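**Come cook with strangers: Trevaskis Community Kitchen wants home cooks for July**

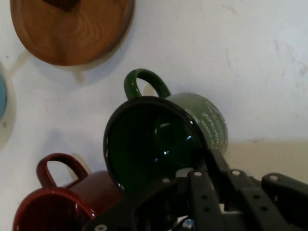

*Green mug and round wooden board.*

We're putting together a neighbourhood cookbook, and we need people to test it! The Trevaskis kitchen has collected 390 recipes from households across Pronport and Cadel — soups, slices, pickles, a truly enormous trifle — and plenty of them say things like "flour, until it looks right". That's where you come in.

We're after 15 home cooks of any level. If you burn toast, even better, as we want recipes that a beginner can follow.

**What you'll do**

- Cook 3 recipes a week in your own kitchen
- Jot down times, quantities and anything that confused you
- Come along to one shared supper at Somel Hall, 6 pm start

**What you'll get**

Grocery costs covered up to $400 for the month, a copy of the finished book, and your name in the back of it (spelled however you like). You keep the leftovers too — bring containers to the supper!

You'll need a working oven and a set of measuring cups. Tell us about allergies when you apply and we'll match your recipes to suit.

To put your hand up, drop a note at the Trevaskis front desk with your favourite thing to cook and the best way to reach you. Applications close at the end of June.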